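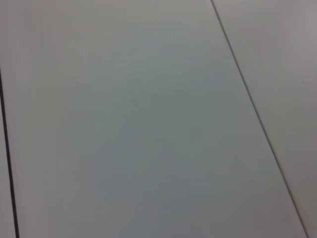 Put the Bread in the Basket: Final Report, Kallholm Robotics Club, Team Carneck
Written up by Syahrul Ngau, with corrections from the rest of the team, most of which I accepted

1. What we said we would do

Our proposal promised "a general system for packing bakery goods." Mr. Montecinos wrote "which goods?" in the margin and handed it back. The second version promised to pack a roll, a croissant and a baguette. The third version, which got signed, promises to take one roll from the table and set it in one basket while the other arm keeps the basket from wandering off. This is the version we are being graded on.

We want it noted that a roll is harder than it sounds. It is round on top, so if the fingers close too high it squirts out toward whoever is standing nearest. If they close too low they hit the table, the arm faults, and somebody has to walk over and clear it. The usable band in between is about as tall as my thumbnail.

2. Equipment

Two arms with parallel grippers, a head camera, a camera at each wrist, and the desktop under the back bench that we share with the drone people. The basket is woven and has a braided rim, picked by Lena over a metal one that threw glare into the camera. We came to regret the braid, then to like it, and the team is currently split.

We didn't build the arms. They came to the club already working, and we spent the first two weeks making them stop. What we did build is the recording script, the labeling sheet, the reset procedure and the training setup, which is mostly a tutorial with our names at the top.

3. Collecting demonstrations

A demonstration is one of us driving both arms through the whole task with the leader handles while everything records. We planned on 15 of these per session and usually got 12. The missing three went to forgetting to press record, forgetting to stop recording, and Devon.

The first sessions all had the basket in the same spot, square to the table edge, because we are tidy people. The model trained on those learned exactly one thing, the location of that spot. Turn the basket a little and the left arm would go and pinch the air where the rim used to be, with great confidence. After that we turned the basket between runs and moved the roll as well, and wrote the rule on tape stuck to the bench: MOVE BOTH.
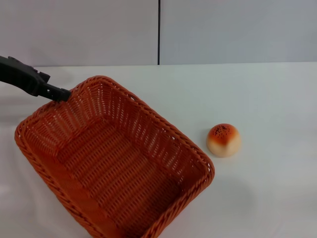

SKISTWOOD, 2026-10-17

Saturday session, lab open until four. Copied from the log with the complaints about the vending machine taken out.

Basket on a diagonal today, long side running away from the operator's left. Roll to the right of it. Left arm takes the rim first and the right arm doesn't start until the left has settled. We wrote this order into the procedure after an argument that lasted most of lunch. Devon's position was that people do both at once. Lena's position was that people have had more practice.

Rim grip notes: come down steeply, one finger inside the basket and one outside, and stop before the basket tips. Squeezing harder doesn't help. The strands give, the rim rolls a little in the fingers, and when you let go it springs back and nudges the basket out of place. We lowered the closing force twice and then left it alone.

The seeds on the roll's crown turned out to be handy for labeling, as they show at a glance whether it has rotated between frames. I would like to claim we chose it for that. We chose it because it was the top one in the bag.

4. Labeling

Every demonstration gets split into stages: reach rim, hold rim, reach roll, grip roll, carry, release, back off. Two people label each one separately and then compare. We disagreed constantly about where "reach rim" ends. I count it from when the fingertip passes over the edge. Lena counts it from when the fingers stop moving. Both are reasonable and only one can go in the spreadsheet, so we flipped a coin, and hers is the one in the spreadsheet.
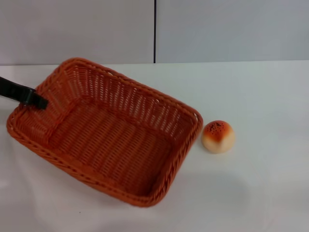
Fig. 2. Gripper at the rim, roll still on the table.

Frames like the one in Fig. 2 are the ones we fought over. The head camera sees the fingertip over the edge but can't tell you how firmly anything is being held. For that you want the gripper position readout, which we only began saving in the fourth session. The earlier sessions are labeled by eye, and they look it.

5. Training

The main run was 3000 steps, started on a Thursday after class and left over the weekend with a note on the keyboard. The drone people respected the note. At step 1780 the loss curve has a large bump that we can't explain, and we have decided to present it with everything else and look calm. Our best guess is a bad demonstration, probably one where the operator sneezed and took the right arm along.

We kept two checkpoints, one from before the bump and one from the end. The early one reaches for the roll better. The late one holds the basket better. We asked Mr. Montecinos if we could turn in both and he asked if the arms could take turns.

6. What the wrist cameras did for us

Less than we hoped in the reach and more than we hoped in the grip. Far from anything, a wrist view is mostly flat surface, and the model has to get its bearings from the head camera. 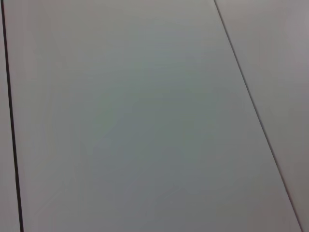
Close to the roll it's the other way around, as the arm starts to block the head camera just when you need it. When we trained without the wrist views the right arm tended to stop short and close early. When we put them back it stopped doing that and began drifting left on the release instead. We consider this progress and have put it on the poster.

7. Things to fix before the December showcase

Save the gripper readout from day one. Relabel the first three sessions, or drop them (Devon votes drop, having done most of the labeling). Try the second basket. Mark the leader handles L and R, in letters big enough to be read by someone who is sure they already know.

The croissant is still in the cabinet. We'd like to be allowed to try it.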